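# Carro de curas Nurkside 559

Carro auxiliar para sala de curas, consulta de enfermería y extracciones. Se suministra montado, con la bandeja superior, el bloque de cajones y los soportes laterales ya fijados. Los accesorios de la lista inferior se piden por separado y se instalan sin taladrar la estructura.

## Estructura

El cuerpo se monta sobre una base de cuatro ruedas dobles, dos de ellas con freno de pedal. La carga máxima admitida, repartida entre todos los niveles, es de 400 N. Por encima de ese valor el fabricante no garantiza el recorrido de las guías ni la estabilidad del conjunto en rampas.

La superficie superior tiene forma de cubeta, con esquinas redondeadas y reborde perimetral que retiene pequeños derrames. No lleva juntas en el fondo. Para vaciarla se usa paño absorbente; no dispone de desagüe.

## Cajones y cierre

Las guías son de extracción total, con tope antivuelco. El cierre es centralizado y se acciona con llave desde el frontal — una vuelta bloquea todos los niveles. Cada carro se entrega con dos llaves del mismo código. Las copias se solicitan indicando el número grabado en el bombín.

La bandeja extraíble sirve de apoyo durante el procedimiento y debe quedar recogida antes de desplazar el carro. Carga máxima de la bandeja extendida: 8 kg.

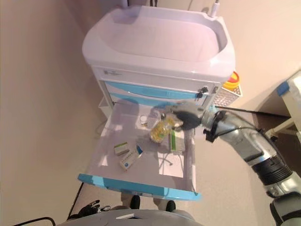 *Carro con cubeta superior, frontal azul claro y contenedor de punzantes en el lateral derecho.*

Los frentes se fabrican en azul claro de serie. Otros colores, bajo pedido y con plazo de 19 días laborables. El cambio de color no afecta a las referencias de recambio del cajón, salvo la del propio frente.

## Soportes laterales

El carril lateral admite accesorios de la serie Celine y, con adaptador, los de la serie Ovow. El soporte para contenedor de punzantes se coloca preferentemente en el lado de la mano dominante del usuario. El contenedor es fungible y no está incluido en el precio del carro.

Cuando se monten dos accesorios en un mismo lateral, el más pesado irá en la posición inferior. Compruebe el apriete de los pomos una vez al mes.

## Limpieza

- Detergente neutro diluido y paño sin hilos.
- Desinfectantes de base alcohólica o de amonio cuaternario, con la dilución que indique su fabricante.
- No usar estropajos, acetona ni vapor a presión.
- Secar las guías después de cada limpieza. No engrasar.

Las marcas de adhesivo en los frentes se retiran con alcohol isopropílico. Conviene evitar las etiquetas de papel sobre el plástico — dejan residuo a las pocas semanas, sobre todo en salas con luz directa.

## Accesorios y recambios

| Referencia | Descripción |
|---|---|
| 559-C | Bombín con dos llaves |
| 559-G | Juego de guías, un nivel |
| 559-R | Rueda doble con freno |
| CEL-P | Soporte para contenedor de punzantes |
| CEL-X | Cesta lateral perforada |
| OV-A | Adaptador de carril Ovow |

## Entrega y garantía

Distribución para España y Portugal: Wilczyńska Equipamiento Clínico. El carro viaja en caja única sobre palé, con la cubeta protegida por cantoneras. Revise el embalaje en presencia del transportista y anote cualquier golpe en el albarán.

Garantía de dos años para estructura y guías. Las ruedas y el bombín tienen un año. Quedan excluidos los daños por sobrecarga, por productos de limpieza no admitidos y por forzar los cajones con el cierre echado.

Las unidades servidas antes de octubre llevan el carril lateral antiguo, incompatible con CEL-X. Para estas unidades se suministra el carril de sustitución sin coste, previa indicación del número de serie.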